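How to write a listing for your play that gets people through the door

Posted 5/23/20 by Edmund Kwiatkowski

Most listings for small theatre shows are bad. I've read a lot of them, because for 2 seasons I compiled the arts calendar for a community paper, and companies would send me their copy and expect it to go in untouched. A good share of it was unreadable. The rest was readable but left out the address.

What follows is how I write them now. I don't promise it'll sell out your season. I'm doubtful that any listing has ever done that on its own, whatever the marketing workshops claim. What a decent one can do is stop you losing the people who were already half interested.

Everything is dark at the moment, so you might as well get your copy in order while there's no box office to run.

What you need before you start

The script, or at least a long chat with someone who has read it properly. The confirmed dates. The ticket prices with fees included. The running time, even if it's the director's guess. If you haven't got the dates locked in, stop. I've seen a company announce a run, change it, and then spend a fortnight answering emails from people holding the wrong night.

Step 1. Write the plain facts first

Title, playwright, director, venue with street address, dates, curtain time, price, where to book. Type them out in that order and don't decorate them. Everyone wants to begin with the fun part, and then the facts get bolted on at the end by whoever is still awake.

Check the days against the dates. Then have another person check them. The calendar software most venues use will happily generate a line about an event repeating every Thursday until some date that isn't a Thursday, and readers do notice.

Step 2. Say what happens in the play

This is where it usually falls apart. I was once sent a blurb for a two-hander called Prikgate that told me it was "an unflinching meditation on memory and loss". I rang Tahsin Cassim, who was directing, and asked what it was about. She said, "A brother and sister have one weekend to clear out their dad's hardware store, and she's already sold it without telling him." I'd go and see that. I wouldn't cross the road for the meditation.

So: who's in it, where are they, what do they want, and what's in the way. Two sentences, maybe three. If you can't do it, either you haven't understood the play or the play has a problem, and a blurb won't fix it.

Step 3. Take out the adjectives you can't defend

Go through with a pen and strike searing, gripping, haunting, bold, raw, timely, powerful and hilarious. You're the company. Of course you think it's powerful. The reader knows who wrote the listing and discounts every one of those words to nothing.

I'll allow "comedy" and "drama", since people want to know which they're buying. I'll allow "musical" for the same reason. "Dark comedy" I'm suspicious of. In my experience it mostly means a comedy where the previews didn't get many laughs. 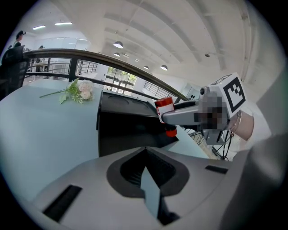 Step 4. Use quotes carefully or leave them out

A quote from a review of this production is fair. A quote from a review of some other company's production overseas is not much use, and a quote from the playwright's agent is no use at all. Trimming is where people get sneaky. "A remarkable amount of effort" should not turn up on your poster as "Remarkable!"

If you're opening a new work and have no reviews, don't fill the gap with praise from friends. Alfredo Lumbao tried it with his first show, Fetov, and got a very dry email from a reader who'd recognised both surnames from the cast list. Leave the space empty.

Step 5. Give the warnings straight

Strobe, haze, gunshots, nudity, strong language, smoking on stage, suicide, violence. List what applies. Some directors reckon this spoils the surprise. I have never met an audience member who was pleased to be surprised by a strobe.

Put access details in the same place: steps or no steps, how many wheelchair spaces, whether there's an interpreted or captioned performance and which night. "Contact us for access enquiries" with nothing else tells a wheelchair user that you haven't thought about it.

Step 6. Cut it to length

Find out the limit for each place you're sending it. The paper I worked for gave 800 characters, spaces included, and I routinely got three times that. If you don't trim it yourself, a stranger will, and the stranger hasn't read the script. I aim for 755 or so to leave room for a late change of cast.

Make a short version too, no more than 33 words, for calendars that only show a line or two. One I did for the Padilla Street Players:

"Two retired bus drivers enter a ballroom competition to spite their old depot manager. Comedy by Kittipong Thaweesak. Helley Hall, Thursday to Saturday, 7.30 pm. Ninety minutes, no interval."

It isn't poetry. It tells you what's on, who wrote it, where to go and when you'll be home.

Step 7. Read it aloud to someone who doesn't go to the theatre

Not a cast member, and not a cast member's partner. Nivaldo Marinho uses his barber. Read it once at normal speed, then ask them what the show's about and when it's on. If they can't tell you, rewrite it. If they say "sounds interesting", ask again, as that's what people say when they've stopped listening.

A few things I don't bother with

Exclamation marks. Hashtags in printed copy. The company's mission statement. The phrase "not to be missed", which appears on everything that subsequently gets missed. Cast biographies – put those in the program. I also gave up on writing a different blurb for every platform, after a consultant's advice cost me a week and made no difference to the house that I could see.

Before you send

Click your own booking link on a phone that isn't logged in to anything. Confirm the playwright's name is spelled the way the licence spells it, and that any credit line the rights holder wants is there in full. Save the final copy with the date in the file name, and delete the older drafts from the shared folder so the wrong one doesn't go to the printer.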